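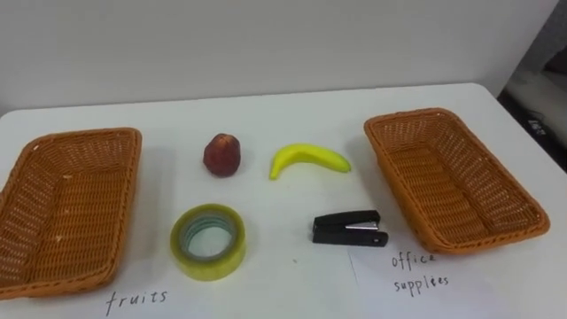 Figure 3. Start layout for the mixed sort: two empty woven baskets, four loose items (fruit, banana, tape, stapler). The handwritten label "fruits" is near the left basket.

3.2 Materials and layout

All table sorts used the same setup. White tabletop, plain wall behind, two brown woven baskets with the items between them (Figure 3). Baskets start empty. We wanted things people already have at home or at work and already have opinions about. A banana has a place. So does a stapler. Tape is less clear, and we come back to it in 4.1.

The item sets were put together by Stetsiuk and Kershaw from a longer list of things people told us they find on their own kitchen tables at the end of the day. Keys, batteries, half a lemon, pens, onions, receipts. The lemon was dropped for obvious reasons. Onions were dropped later, after the pilot, when several people asked if an onion counts as fruit or "just food" and the session turned into a talk about onions. Final pool is 21 items. Every trial draws 4 of them, two from the food side and two from the desk side, except in the uneven condition (3.4), where the split is 3 to 1.

Baskets came from Zundley, the low tray model. We tried deep ones first. In a deep basket the items dissappear and people stop checking what they already put in. With a low tray everything stays in sight, and we got far more corrections: an item taken out again and moved across. Corrections are one of our main measures, so low trays it was. The weave caused one small problem. Pen caps caught in it. Pens without caps from then on.

Labels are handwritten. Lowercase, dark pen, a word or two, set down close to the basket and not fixed to it. Printed labels were used in the pilot and people treated them as rules. With a handwritten word they were more relaxed and also argued more, out loud, which is what we were after. Radek Kollár wrote all of them so the hand stays the same between sessions. Label words were kept to everyday terms: "fruits", not "produce" or "perishables".

3.3 Procedure

Participants (n = 16) came in one at a time, in November, mostly late afternoon after work. Each stood at the near side of the table. Instruction was one sentence, read from a card: "Please put these things away." No mention of categories, speed, or being right. Questions about the task were answered with "however you like". Løken ran every session and kept to the card.

A trial ended when the participant said "done" or stepped back. No time limit. The baskets were then emptied and wiped, and the next set was laid out from the layout sheet. Items always lie loose between the baskets, not touching, in no special order. Kinds are mixed on purpose. If the fruit is grouped already, half of the sort is over before anybody moves.

Basket angle was not controlled. We know. Sipos raised this early on and we decided to leave it, as people shift the baskets anyway, often first thing, pulling one closer or turning it to suit their hand. We did note when this happened. It is reported as a seperate column in the results and did not change the sorting itself in any way we could find.

Real fruit was used, not wax. Wax fruit was tried by Kershaw in the pilot and got put with the desk things by two people, who said it was "an ornament". Fair point. Fruit was swapped out when it bruised, bananas most often.

3.4 Conditions

Labeled. Each basket has a word next to it. Food word on one side, desk word on the other, sides switched halfway through.

Unlabeled. No words at all. Participants make up their own split or don't split.

Uneven. Labels as before, with the 3 to 1 draw. Meant to see if people move an odd item over to even things out. Some did.

After the last trial everyone was asked to explain one placement of their own choice, and one placement picked by us. Answers were written down by hand and coded by Sipos and Stetsiuk independently, disagreements settled by talking it through. The coding list is in Appendix B. "Goes with" and "lives with" were first a single code and then split, as people clearly used them differently: tape goes with the stapler, but in quite a few homes it lives in the kitchen drawer, next to the scissors and the birthday candles. That difference carries most of the analysis in 4.1.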